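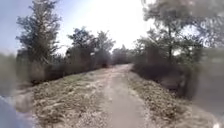 **Kategorie: Vereinsleben / Filmabende**

# Greltari-Filmabende: Besucherdaten

Stand: 13/09/2022

Die Tabelle `abende.csv` erfasst die öffentlichen Filmvorführungen des Kulturvereins Greltari in Brultport. Zusammengetragen hat sie Marius Radu aus Kassenbüchern und Einladungsmails. Wer damit belegen will, dass das Interesse am Heimatfilm wächst, sollte vorher weiterlesen.

## Umfang

- 1095 Zeilen, eine pro verkaufter oder verschenkter Karte
- 148 davon ohne Preisangabe
- Trennzeichen Semikolon, UTF-8

## Bekannte Schwächen

Der Vorstand spricht in seinem Rundbrief vom Mai von 3000 Gästen. Woher die Zahl stammt, konnte mir keiner sagen. In den Kassenbüchern steht sie nicht. Freikarten wurden mal eingetragen, mal nicht, und beim Galaabend im Saal Kauppinen fehlt die zweite Liste ganz. Der Saal fasst 400 Personen; ob er voll war, geht aus den Daten nicht hervor.

Die Spalte `spende` bitte nicht aufsummieren. Zusagen und eingegangene Beträge stehen dort durcheinander.
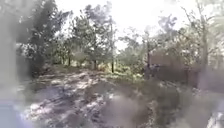
Hilde Verbeke hält dagegen, die Freikarten seien sehr wohl vollständig, man müsse nur `abende.csv` mit der Gästeliste von Minttu Nieminen abgleichen. Die Gästeliste liegt mir bis heute nicht vor.

## Nutzung

Weitergabe innerhalb des Vereins frei, sonst vorher fragen. Korrekturen nur mit Beleg.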